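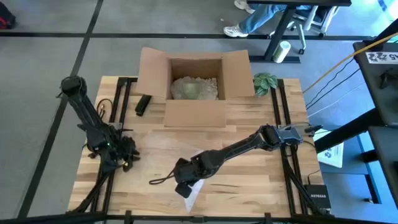

Void fill is loose or crumpled material placed in a shipping box to keep the contents from shifting. It differs from cushioning, which absorbs shock, although one material often serves for both. Crumpled paper is the most common type in small packing rooms. It is pushed into the box with the four flaps folded outward, as with the tan cardboard box and its beige filling on the tabletop, so that the corners can be reached by hand. Sheets are crumpled one at a time; tightly balled paper resists crushing but fills less space.

Packing practice

The Witlow method, described by Loredana Fabbri, calls for a base layer 2 inches deep, with the item set on it and the sides filled before the top. The fill should stand slightly above the rim before the flaps are closed. Boxes over 20 pounds generally need molded inserts or folded pads, as crumpled paper settles under load.

See also: Box flap; Kraft paper; Packing bench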